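# Counting by Hand

At Kvaran, the unit of work is the episode. An episode starts when the operator presses a foot switch and ends when she presses it again. Between the two, every reading is written to disk: joint angles, finger opening, motor current and the view from a small camera at the wrist. Most episodes last under a minute. By the end of June the company had 947 of them on a single task.

The task is sorting. Household goods in soft packaging are spread on a counter, and the arm has to pick up one item at a time and place it where the operator decides it belongs. Written down, it takes a line and a half. The learning system needs a good deal more than that.

"Rigid boxes we stopped collecting," says Yvette Després, who runs the collection program. "The model had them after the first 100 episodes. Film is different. You close on it and the outside moves while the inside stays where it was."

Kvaran does not write grasping rules for its arms. Operators drive them by hand, using a pair of passive handles made by Jelero, and the software is trained to predict what the operator would have done next. The method is sensitive to habit. If an operator always approaches from the left, the model will too, including when the left side is blocked. Després assigns each operator a starting pose at the beginning of a shift and changes it every hour.

The layout of the items gets the same treatment. Early sets were placed by hand, and people turned out to leave neat gaps between objects. The model learned to rely on the gaps and failed on its first real pile. Items are now tipped out of a bag and left as they fall. An operator may not straighten anything before the recording begins, and an episode in which she does is marked and removed.

Of the 947 episodes, 727 were kept for training. The rest failed review, which is the job of Josée Gauthier. She watches each recording at double speed with the current trace below it. A dropped item is not grounds for removal if the operator recovers it, and Gauthier would like more of those.
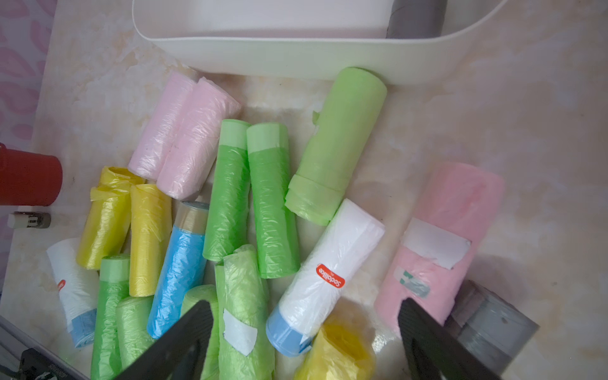 Her usual reason for rejecting a recording is hesitation. An operator who hovers over a pile for several seconds is thinking, but the log shows only an arm that does not move. Train on enough of it and the model will hover as well, with nothing to think about. Gauthier trims short pauses and discards episodes with long ones.

Labels are kept short. Each episode carries the task name, the operator's number, the starting pose and a plain sentence stating the goal. An earlier format, inherited from a project called Arnura, had a field for every item on the counter. Operators filled it in badly, and training runs with and without it came out the same. It was dropped.

The next set will be collected with 2 arms on one counter, using a controller from Bornari. Després has the stations booked from Wednesday. The open question is timing: each arm keeps its own clock, and the drift between them has to be corrected before the recordings can be merged. Until that is done, the second arm's data will be stored separately.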